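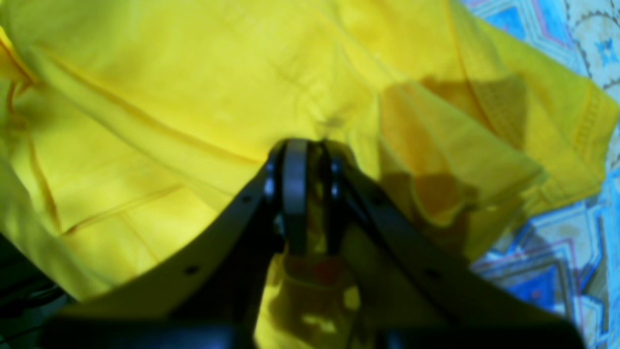 One reader says the wide pads are a waste of money on thin cloth, and that narrow ones beat them every time on the double layers.

Guides > Grippers > Soft stuff FAQ
Arms Cameras Controllers Contact

Do narrow pads really win?
On one layer, yes, I'd go along with that! On a hem or a seam I still like the wide ones, as the stitching gives them something to sit against. I ran 32 grabs with each on the Harkero fingers: narrow pads dropped the cloth 6 times, wide ones 8. Not much in it, so buy whichever is in stock.

Do I need a camera at the wrist?
For cloth, I'd say so. You get the fold right between the fingertips, and a camera further back loses it the moment the arm leans over (mine does this constantly). Keep the far one too, though, or you'll never find the other arm.
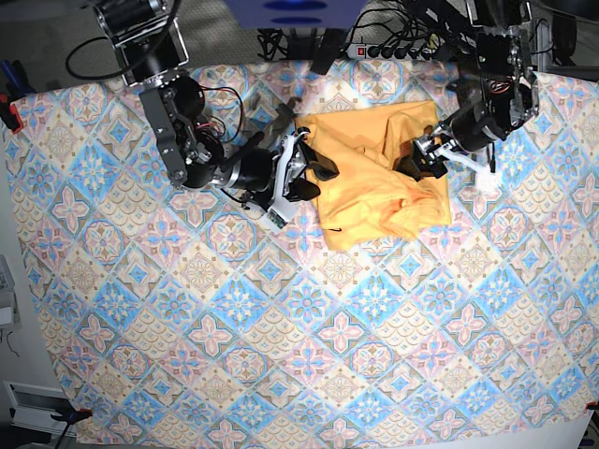

Rimkutė
Gripper tester, Holham workshop

One arm or two?
Two, if you can stretch to it. With a grip at the edge and another further over you can pull a bunched-up cloth flat. With one arm you mostly drag it about.

Will a patterned tablecloth confuse things?
Depends on your colours. Plain yellow on pale blue and pink is easy going. Do clamp it down at the edges, mind, or the fingers will happily take the tablecloth as well.

Which controller are you on?
The Coltport one. I tried the older board first and the two arms kept drifting out of step, which is maddening when they're both holding the same bit of fabric. Slow the closing speed down before you blame the controller!

19 comments · 8 shares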